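Subject: Re: [skikness-buses] 226 evening journeys

> Does anyone know if the last 226 from Dotberg is still going to run
> after the change in December? The new timetable on the Zernero site
> stops at the early evening one, but the paper copy at the stop still
> has the later one on it. I rely on it to get home from work and I'd
> rather not find out by standing there in the rain.
>
> Also, has the stop outside Henao's moved for good, or only while
> they do the pavement?

The late one is staying. I rang Zernero this morning and they said the web version is missing its second page, so everything after the early evening journey has dropped off. The paper copy at the stop is the old timetable, but that journey is in the new one as well, leaving Dotberg 12 minutes earlier than it does now. That is the bit to watch if you finish on the hour. The woman I spoke to said the website would be put right, though she couldn't say when.

They also told me the connection at Skikness station is not guaranteed. If the train is late the driver can wait up to six minutes and then has to go. I asked if that could be printed on the timetable and was told to put it in writing, so I have. It would help if a few others did the same. Letters seem to get further than the web form – I filled that in twice in the autumn and heard nothing.
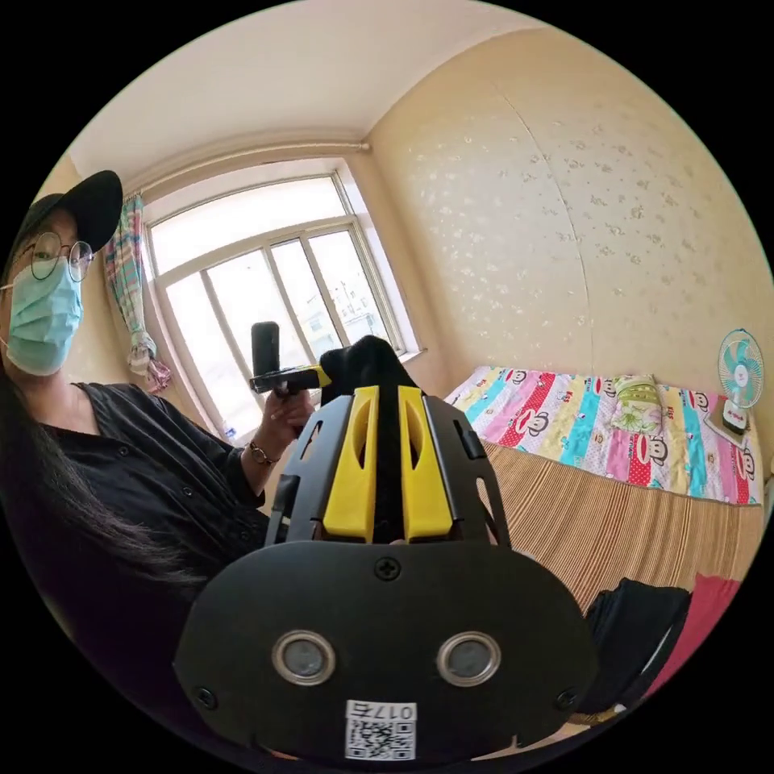
Photo taken in December

On your second question, the stop by Henao's is only moved for the pavement works. The temporary one is further up towards the post office, on the same side. There is no shelter and the flag is tied to a lamp post, so put your hand out in good time or they will go straight past. The first bus of the morning did that to two of us last week.

Fares are not changing as far as I know. The return from Skikness to Dotberg is still cheaper than two singles, but you have to ask for it, and it isn't valid on the school journeys. I don't know about the weekly ticket. If anyone has bought one lately, please post what you paid.

I have the second page of the timetable as a scan and can send it to anyone who wants it. Reply to me off list, as the file is too big to go round everybody.

Could we keep the Sunday service question in its own thread? It has got mixed up with this one and the archive is hard enough to search as it is.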